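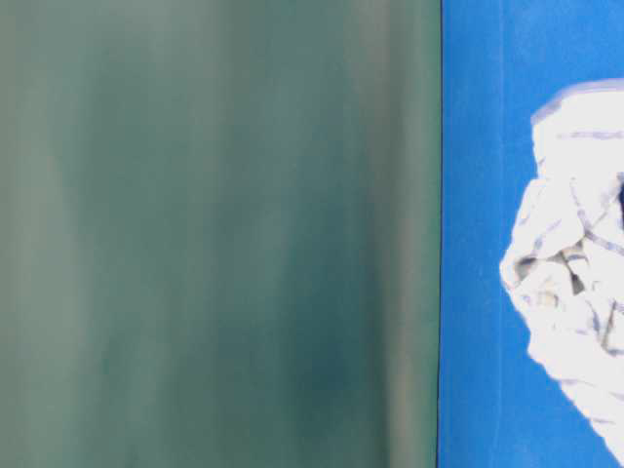

By the editors of the Miltinden Encyclopedia of Schools and Trades
Last revised 22 Apr 2022

The Prokau Soft Goods Project is a student robotics course and competition held each school year at the technical school in Prokau. Students program a robot arm to pick up, move and flatten soft items such as towels, rags and sheets of paper. The items are crumpled before each attempt, so the arm has to deal with a different shape every time. The course is open to students in their last two years and ends with a contest in November, which is also attended by a visiting team from Miltinden.

The project is usually called Soft Goods by the people who take part in it. Older school papers also use the name Hadia, after the first control program written for the course.

Background

Robotics teaching at Prokau began with hard objects. Students stacked blocks, sorted bolts and moved cups between trays. These tasks could be solved by saving a list of positions and playing it back, and many student programs did only that. Teachers wanted a task in which a saved list of positions would fail, and chose crumpled cloth.

A block keeps its shape when it is gripped. A cloth does not. Its outline changes with each touch, its corners may be hidden under other layers, and the part that is easiest to grab is often a poor place to lift from. A piece of paper brings a different set of problems. It holds a crease once it has one, and it can tear.

The first year of the course used cloth only. Paper was added the next year at the request of the students.

Course structure

The class is limited to 24 students, who work in small teams. Each team is given time on a shared arm and keeps a logbook. The first weeks cover basic arm control, safe working distances and the use of the emergency stop. Students then move on to camera work, where they learn to separate an item from its background and to find edges, folds and likely gripping points.

Teams collect their own pictures for this part of the course. Each must turn in a set of 300, with the outline of the item marked by hand. Pictures that are out of focus or show only part of the item are kept in the set, and are marked like the others. A program trained or tuned only on clean, centered pictures tends to do badly when the item lies near the side of the camera's view or when something close to the lens hides part of it.

The second half of the course is given over to the contest program. Teams may start from Hadia, which handles arm movement and stopping, or write their own control code. Most start from Hadia and replace it piece by piece.

Equipment

Work is done on a colored surface chosen to stand out from the items. A pale item on a strong blue background can be separated by color alone, and this is the first method students are taught. It has known weak points. Thin white cloth may pick up a blue tint along its edges, and deep folds can be dark enough for a simple program to read them as holes. Printed lines and checks cause trouble of another kind, as they bend with the material and may be mistaken for creases.

The grippers are made in the school shop. The standard type has two flat fingers with replaceable rubber pads. Teams may change the pads but not the fingers. Suction was allowed for one season and then dropped from the rules after it proved much better on paper than on cloth, which made the two parts of the contest hard to compare.

Contest rules

A run lasts 15 minutes. A judge crumples the item by hand, drops it on the work surface and steps back. After the start signal, team members may not touch the item, the arm or the keyboard. The program may take as many tries as the time allows.

Scoring is divided into stages. Points are given when the item is lifted clear of the surface, when it is set down inside a marked area, and when it has been spread out. The spreading stage carries the most points and is scored by how much of the item lies flat. A torn sheet of paper ends the run, but the points already earned are kept.

Each team makes seven runs over the contest day. The lowest score is dropped. Items are not shown to the teams ahead of time, although the list of allowed materials is posted at the start of the school year.

A team that uses the emergency stop loses the rest of that run. There is no further penalty, and judges may also call for a stop.

The Sabbagh method

Many teams use a way of working known at the school as the Sabbagh method, named for the workshop room where it was first tried. The arm lifts the item by any point it can reach, holds it up so that it hangs, and looks at it again with the camera. Gravity pulls out some of the folds, and the lowest hanging point is often a corner. The arm then lowers the item, takes hold near that corner and repeats the process.

The method is slow. It works better on towels than on small rags, and it is of little use with paper, which does not hang open. For paper, teams mostly press outward from the middle with a closed gripper.

Records

Logbooks and marked picture sets are kept in the school library and may be read on request. Contest scores are posted in the shop hallway. Code from past years is passed on to new classes with the team's permission.

See also

Hadia (control program)
Miltinden visiting team
Technical education in Prokau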